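Kozma celebrity gossip app review: two months of knowing far too much

I have a problem, and the problem is that I need to know who was seen leaving which restaurant with whom, preferably before my sister does. So when Kozma put out its new showbiz app I had it on my phone within the hour (no shame at all).

The idea is simple enough. You pick the famous people you care about, up to 40 of them, and it pulls together every story, sighting and airport photo into one long feed. There's a free version with adverts and a paid one, which I've been using since I got fed up with being sold mattresses between break-ups.

First, the good stuff. It's fast! A surprise engagement popped up on my screen while I was waiting for the kettle, and the radio didn't mention it until I was on my second cup. I also love the Timeline button, where you tap a couple and get the whole saga laid out in order - first date, denials, the matching tattoos, the lot. I lost an entire evening to one that went back years and I regret nothing.

The rumour rating is clever too. Each story gets a little marker for how solid it is, from "a friend of a friend" up to "they posted it themselves". My old app, Junel, treated everything as gospel, so I spent most of February telling people about a secret wedding that never happened. 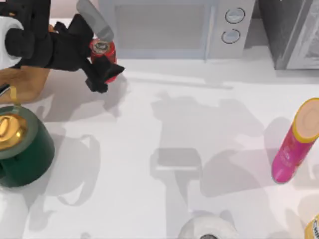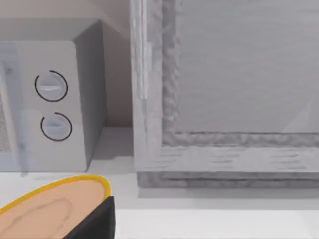
Red can and worktop in the first, microwave in the second

Now the moans. The alerts are completely out of control when you first set it up. I had 1,044 unread by the end of week one, and a fair few were the same haircut reported by different websites. You can calm it down, but the setting is buried under Account, then Feed, then something called Moods, and it went back to the noisy version after an update.

The search is a bit hopeless as well. Type in a first name and you get reality stars from three series ago before you get the actual film star. And the comments - oh dear. I turned those off after two days and I'd suggest you do the same.

I did try Stestimach for comparison, which has nicer pictures and proper long interviews, but it's slow with the news and I kept drifting back. If you only want the big red carpet nights, it might suit you better.

Would I pay for another year? Yes, probably, so long as they sort out the alerts. Four stars from me.

Posted 2025-08-24 in Apps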